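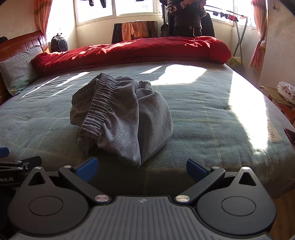 Hand-held gripper over a pair of gray sweatpants, waiting to be folded.

Tellon puts laundry first in home robot push

Tellon has started its biggest round of hand-taught chores yet and the first one up is laundry. Sweatpants, mostly. Some T-shirts.

The firm said this morning it has logged 1,289 folding runs since April, all done by people in ordinary bedrooms using a hand-held gripper with a camera on it. Squeeze the handle, the fingers close, the software gets the video and the path the hand took. No robot in the room. That part comes later, when the runs are fed to an arm at the company's Gurmont shop.

Target is 2,000 runs before the arm gets a try at a full basket.

Why pants? Soft, heavy, never land the same way twice. A box stays a box. Sweatpants dropped on a blanket are a lump, and whoever is teaching has to find the waistband, pull it flat, get one leg over the other and fold up from the hem. Tellon wants the lump left in. Its instructions to home crews say to toss the item down and start from wherever it lands, no smoothing first.

Crews also get told to leave the room alone. Curtains open or shut, sun on the bed, other people going about there day, all fine. Earlier runs were shot on a bare table in Gurmont, and the arm trained on those did OK on the table and badly on a bed. Patterned blankets gave it the most trouble, the company said.

Of the runs so far, 624 are pants of one kind or another. Another 269 got thrown out, mostly for fingers closing on the blanket along with the clothes. Those don't count toward the target.

Remote control is still in the mix. Custen, which builds the arm, has been running a second set where an operator steers it from a desk with two hand controllers. Slower going. A fold that takes seconds with the hand tool can take minutes that way, but the arm's own reach and joint limits are in the data from the start. Tellon says it will use both and hasn't settled on a mix.

Next on the list after laundry: making the bed. Then dishes, maybe. The Takeda apartments, where a good share of the home runs are being done, are signed up thru the end of the laundry round only.

No word on price or a date for a product. Custen did not reply to questions by noon.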